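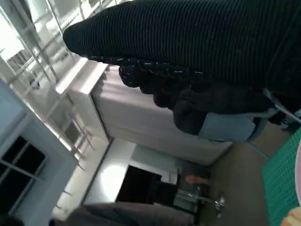 Csenge reckons we should stop sorting by colour and sort by weight, seeing as everything black ends up in one heap anyway and you can't tell wool from acrylic until you've had your hand in it. Fair. Told her I'd try it for one load and write it up, so writing it up.

3 July 2022, knit care notes, bedroom end

Dark pile. Black and charcoal mostly. Big black ribbed knit on top, something speckled along under it (lining? scarf? check before washing, flecks can be a different fibre and felt up on you). One pale blue bit in with the darks, pull that out FIRST. Remember April and the grey towels.

Weight sort, method as per Csenge:
heavy = anything that sags when you hold it by the shoulders
middle = holds shape but drapes
light = the rest

Heavy gets dried flat. No hanging, no pegs, no exceptions, the Urnley cardigan grew almost 9 cm on a hanger and Firouzeh still brings it up.

Put the ribbed one on the kitchen scales at the end. 1000 g including whatever was in the pocket. Took out pocket contents (tissue, bus ticket). Didn't reweigh, should of. Next one, charcoal, 204 g, goes in light. Hardly worth the scales for that, you can feel it.

Rib notes. Fine vertical rib catches lint along the channels, so brush with the rib and never across. Turn inside out first. Cuffs get done separately by hand, they pill before anything else does. The Pai comb is good on cuffs, too harsh on the body, leaves a sort of fuzz. Firouzeh uses the soft brush only and her stuff looks better than mine so maybe she's right.

Wash: cool, wool cycle, Loserik liquid, half the dose on the bottle. Full dose leaves it stiff. Tried the Drurkomberg powder last winter on darks and got white streaks in the folds, rinsed again, still there. Rest of the box is going to Ardalan for his work gear.

Mitra asked why not just do the lot in one go on gentle. Becuase the light ones come out fine and the heavy ones come out still full of water, and then you're wringing, and wringing is how you wreck rib. Roll in a towel. Stand on the towel if you have to. Swap towel, roll again.

Folding. Sleeves across the back, then in half, then in half once more. Rib side out so the creases sit in the rib and don't show. Heavy stuff at the bottom of the drawer. Had it the other way round for ages and everything underneath got squashed flat.

Verdict on weight sort: slower at the front, quicker at the drying end, as I knew what needed floor space before it was all dripping on me. Only 2 things I wasn't sure about, both called middle. Colour still matters a bit, wouldn't put a pale thing through with charcoal on anybody's say so. So weight first, then a quick look for pales. Csenge will say that's colour sorting. It's a look!!

To do
- ask Esmaeil if he wants his mesh rack back, otherwise keeping it for the heavies
- find the care label on the speckled one, if it's got one
- cedar blocks need a sand, can't smell them any more
- more Loserik, nearly out
- label the drawers HEAVY / MIDDLE / LIGHT, masking tape will do for now
- try a second load sorted the same way before changing the sheet on the laundry door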